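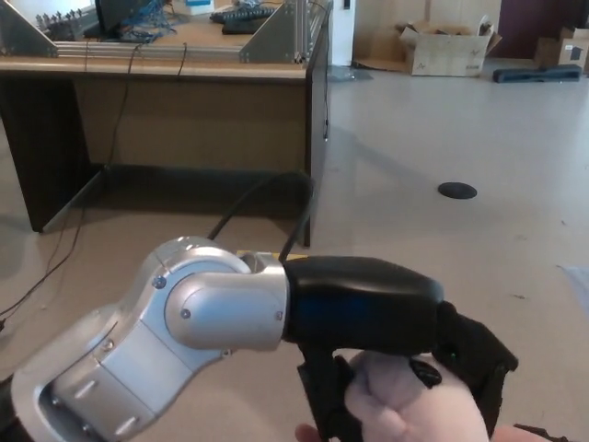
Abb. 1: Silberner Arm mit schwarzem Griff, von einer Hand gefasst

3 Raumakustik im Gemeindesaal Vunside

Der Saal wurde 1959 errichtet und fasst bei Reihenbestuhlung über 200 Personen. Das Volumen beträgt nach eigenem Aufmaß 891 Kubikmeter. Für die Nutzung als Probenraum und als Vortragssaal ergeben sich widersprüchliche Anforderungen an die Nachhallzeit, die im Entwurf Skellcombe bislang nicht getrennt behandelt wurden.

Gemessen wurde an 18 Positionen bei unbesetztem Saal, jeweils mit drei Anregungen. Die Auswertung erfolgte in Oktavbändern nach dem Verfahren der integrierten Impulsantwort. Positionen direkt unter der Empore wurden gesondert gemittelt.
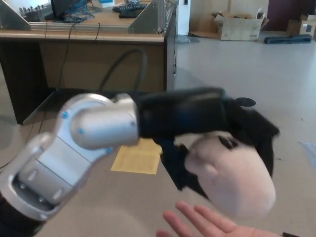

Auffällig ist der Anstieg im 125-Hz-Band. Er lässt sich auf die fehlende Tiefenabsorption zurückführen — der Deckenputz wirkt erst oberhalb von 500 Hz nennenswert. Variante Destia sieht deshalb Plattenschwinger an der Rückwand vor, Variante Evangelista dagegen Kantenabsorber entlang der Deckenkehle. Letztere beansprucht weniger Wandfläche, erschwert aber die Wartung der Beleuchtung.

Die Berechnung nach Sabine setzt ein diffuses Schallfeld voraus. Unter der Empore ist diese Annahme nicht erfüllt, die dortigen Werte gehen daher nicht in den Variantenvergleich in Abschnitt 4 ein.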